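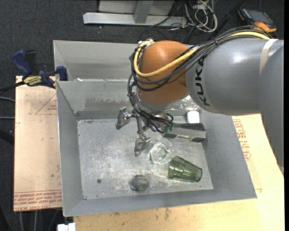 Fig. 1. KUKA arm and gripper over the picking bin, with the cable bundle looped across the wrist joint.

Lellgate Shared Workshop
Build a Picking Cell: notes for session 2, dressing the wrist

Last time we got as far as bolting things down and arguing about bin height. This session is all about cables, and I promise it is more fun than it sounds! A tidy wrist is what lets you leave an arm running while you make tea.

Why the wrist first
The last joints of an arm turn further and faster than anything else on it, and every wire to the gripper has to cross them. Too short and the bundle pulls tight when the wrist rolls. Too long and it hangs down and catches on the bin wall (we have all done it, me included). Look at the loops over the orange joint in Fig. 1: the yellow cable and the black ones share one route, with a cable tie holding the black bundle together above the link. That is the general idea to copy.

Working out the slack
With the drives off and the brakes released by whoever is supervising, move the wrist by hand to both ends of the range you mean to use. Lay a piece of string along the cable route at each end and measure it. On our Dirkance practice wrist the longer of the two came to 219 mm. Add 30 mm and cut your sleeve to that. Do this before fitting any plugs, please.

Tying
Ties go on the parts that don't move relative to each other. Leave the loop itself free. Pull a tie until the cables stop sliding, then stop pulling; you should still be able to twist one cable inside the bundle with your fingers. Trim the tails flush or they will have your knuckles.

Clamping the bins
A bin that creeps by a few millimetres ruins every position you have taught. We use bar clamps on the metal edge, as at the left-hand corner in Fig. 1, and you can take one from the rack by the door. Keep the handle out of the arm's path. Check it again after a long run.

Things to pick up
Start with the Closta foam blocks. Once those go well, try clear and coloured tumblers, upright and on their sides. See-through things are wonderfully awkward: a depth camera may see the bin floor straight through them, and a curved wall gives the fingertips very little to hold.

For next time (October group)
Run the wrist through 100 slow cycles with the gripper open and nothing in the bin. Write down where the bundle rubs, if it does. Read the Balaskas sheet on finger pads, at least the first page, and bring your own side cutters if you have them. The workshop pair is blunt.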